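Thomas Lombardi has spent most of the last year on one small part of a robot's job: deciding where to touch a thing it has never seen before. He leads planning software at Fummont, and the package his team maintains, Cliko, went out to its first outside users in March.

Lombardi came to the work from warehouse sorting. "Picking up a box is a different problem," he said. "A box doesn't care where you push it. A lever does. If you push close to the pivot you need a lot more force, and if you push in the wrong direction nothing happens at all."

Cliko takes a 3D model of an object, proposes contact points on the part that should move, and passes them to a motion planner called Inik. Each candidate is tried in simulation. The team runs 300 tries per object and keeps the 20 best for training.

Most rejected candidates fail before contact. "The planner can't find a path, or the wrist ends up somewhere it can't hold," Lombardi said. "Those are cheap. The expensive ones are where the arm gets there and slips off."

Slipping took up much of the winter. The old controller followed a fixed path once it reached the handle, so a small error in the hinge position grew as the part turned. The current version corrects the path 20 times a second from the measured force. Lombardi credits the change to a week spent reading logs. "We had been blaming the perception side. It was our controller."

Faucets are the category he checks first after any update. The levers are thin, and the simulator's collision shapes are often thicker than the part itself. His team rebuilt those shapes by hand for seven models before writing a tool to do it.

Aitken, the simulator they use, is due for a new contact solver, and Lombardi expects to retune everything when it arrives. "We'll rerun the faucets and see what breaks," he said. "Then drawers, then doors."

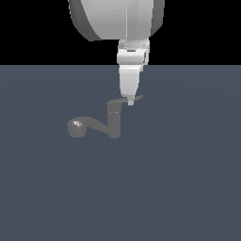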